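Print this page | E-mail this page

How to Budget for a Two-Finger Arm Cell That Handles Glass and Stems
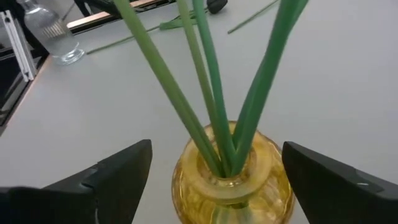 Photo: Cilham workshop, wrist camera

Posted May 15, 2023

The steps below apply to a single small arm on a tabletop, fitted with a two-finger gripper and a wrist camera, doing light work such as placing stems in vases. The method was written for the Cilham bench and has since been used for the Nogueira packing room. Prices are in US dollars before tax. Replace them with your own quotes.

The arm itself is left out of this page. Most buyers already have one, or have a fixed price for one. The money that gets missed is in the parts at the end of the arm, the table, the spares and the hours.

Step 1. Write down the task before asking for quotes

Use one page. State what the gripper touches, what it must not touch, and where each item starts and ends. For stem work, list at least the following:

- Thinnest and thickest stem to be handled, measured with calipers
- Longest stem, including the head
- Width of the vase mouth, inside the rim
- Height of the vase, and whether it is clear, tinted or ribbed
- Whether leaves stay on the stem
- Whether the vase holds water during the work

Send the same page to every supplier. If two quotes were written against different task pages, they cannot be compared.

Step 2. Price the gripper and the fingers on separate lines

Suppliers tend to quote these as one item. Ask them to split it. The gripper body should last for years. Fingers and pads wear and get damaged, and they are the part most likely to be changed when the task changes.

For the Cilham bench, the Simeck finger set was quoted at $328 a pair. Two pairs were entered in the first-year budget: one fitted and one on the shelf. If the task includes both glass and stems, ask for a sample of the pad material and test it on both. A pad that holds glass well may crush a soft stem at the same closing force.

Check these points on the quote:

- Stroke, fully open, with the pads fitted
- Lowest force setting, and whether it can be set in software
- Tip shape, blunt or narrow
- Whether a single finger can be replaced, or only a pair
- Lead time for spares

Step 3. Plan the camera view along with the fingers

A wrist camera sees the fingers as well as the work. In the photo at the top of the page, both dark fingers come in from the lower corners and the tip of the right one covers part of the amber vase. The bottom of the vase is out of view, and so are the upper ends of the stems. Decide early whether the task needs either of these. If it does, allow for a second, fixed camera and its mount.

Check overlap too. The stems in the mouth of the vase cross one another, and all four pieces of greenery leave the rim in a tight bunch. Software that has to pick out one stem from such a bunch will need more sample images than software that finds a single stem lying on the table. Put the labeling hours in the budget as their own line.

Glass needs its own allowance. Clear glass lets the background through, and tinted glass with a wavy surface throws small highlights. Both can upset depth readings. Before buying a depth camera, ask for a loan unit and try it on the real vases under the real lights. If no loan unit is offered, budget for a return fee.

Step 4. Cost the table and frame

A pale matte surface is a sensible choice for this work. Dark fingers and green stems stand out against it, and it gives little glare. Avoid gloss laminate. Avoid any patterned top.

The frame lines to include are:

- Metal profile, cut to length
- Brackets and fasteners
- Tabletop, plus one spare
- Cable channel
- Leveling feet
- Lighting, with diffuser

The Wosis frame kit used for the Nogueira estimate came to $1428 with feet and brackets. It did not include the top or the lights. Read the parts list in full before comparing it with a locally cut frame, and add your own assembly time to both.

Leave open table space for loose items. Stems with the heads on take up more room than expected when laid flat, and they should not sit where the fingers pass on the way to the vase. Mark out the layout with tape at full size before ordering the top.

Step 5. Enter consumables by the month

Flowers, stems and glassware are running costs. They do not belong in the equipment total. Estimate them by the working month and multiply by the number of months in the plan.

Fresh stems change as they dry out. They bend more, lose leaves and change color. For early setup, artificial stems give steadier results and can be used again. Move to fresh stems once the basic motion is stable, and budget for both. Buy vases in sets of the same model, and keep enough in stock that a break does not stop the work. The Nogueira plan carries 9 vases of each type.

Cleaning supplies, pad replacements and disposal of broken glass go on this sheet as well.

Step 6. Budget the hours

List setup, calibration, teaching, testing and reset time. Reset time is the one most often left at zero. Every trial that places a stem needs somebody to take it out and put everything back, unless the arm is programmed to do so. Time 30 resets by hand, take the average, and multiply by the number of trials planned. Use that figure even if it looks high.

Calibration should be repeated after any finger change or camera knock. Enter it as a repeating line, one per month at least.

Step 7. Set the reserve

Add a reserve to the subtotal after all other lines are complete. Keep it on a separate line and do not spread it across the parts. For a first cell, 15 percent is a reasonable starting point. For a second cell built to the same drawing, 8 percent is usually enough. Do not use the reserve for added features. Those go back to Step 1 with a new task page.

Step 8. Order in this sequence

1. Vases and stems, or samples of them
2. One pair of fingers and the pad samples
3. Camera loan unit
4. Frame and tabletop
5. Lights and cable channel
6. Second pair of fingers and remaining spares

The frame is often ordered first on account of its lead time. If that cannot be avoided, order the profile long and cut it on site. A frame that is too short has to be bought again.

Notes on comparing quotes

Convert every quote to the same first-year total: equipment, spares, consumables, hours, reserve. Mark any line the supplier left blank and ask about it in writing. A blank line is not a zero. Check that shipping is included both ways for loan units, and that the warranty on the gripper still holds when fingers from another maker are fitted. Simeck and Wosis quotes were each valid for a limited period, so record the expiration date beside the price.

Keep the task page, the quotes and the final sheet in one folder. The second cell will be priced from it.

Print this page | E-mail this page

Search this site Enter keyword Go

Sign up for our monthly newsletter. Enter your e-mail address Subscribe

This site uses cookies. By continuing to browse you agree to our use of cookies. Accept | Settings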